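Can a machine tidy up yet? House or workshop, I take both

Started by drawer_of_cables
21 March 2024

drawer_of_cables wrote:
I run a small repair shop and I lose maybe four hours a week to putting things back. Cables, chargers, adaptors. My cousin insists that in a few years a robot will do it. I am not convinced. Has anyone here seen one do a real chore, outside of an advertisement?

havitz_owner wrote:
I have a Havitz floor cleaner, and I am happy with it. But it only rolls and sucks. If there is a sock on the floor, I must pick up the sock first. So for me the answer is no.

Dernwood49 wrote:
Disagree. At my work in Dernwood we have an arm that loads parts on a tray, all night, and it drops almost nothing. That is a shop-floor chore and it is done by a machine. People forget this because it is boring.

drawer_of_cables wrote:
Yes, but your parts are all the same and they arrive in the same place. My cables don't.

esfahani_k wrote:
I think the cable is the honest test. A box has one shape. A cable has a new shape each time you touch it, and the plug can catch on the next one. Please look at the kind of job I mean, it is cables and a white bin on a table:
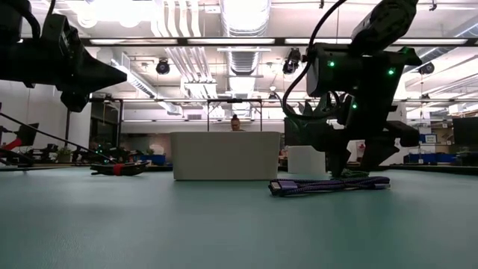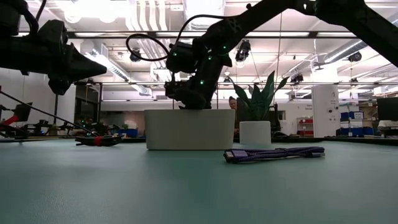 My neighbour's child of six years can clear a table like this and talk at the same time. For a machine, it has to find where the bundle begins, choose where to hold it, and lift it without opening the folds. Then the next bundle is thicker and everything must be decided again. I would say we are at the stage where it can be done slowly, with somebody near.

Dernwood49 wrote:
Slowly is fine! If it takes 80 minutes while I sleep, I don't care about the speed.

havitz_owner wrote:
You will care when it pulls the lamp off the desk.

esfahani_k wrote:
Both are right, I think. But price is also a question. I would not pay a car's price to have my cables in a bin.

cemcombe_flat wrote:
I live in a small flat in Cemcombe, with 13 square metres for kitchen and living room together. Where would I even put two arms? I would rather have a better dishwasher. It is also a robot, if you are generous with the word.

drawer_of_cables wrote:
I am not so generous, but I take the point. I will ask my cousin again in November, he wants to bet a dinner on it. In the meantime, does anybody know a good label for cables that doesn't leave glue behind?

cemcombe_flat wrote:
Cloth tape, folded over itself. Write on it before you fold.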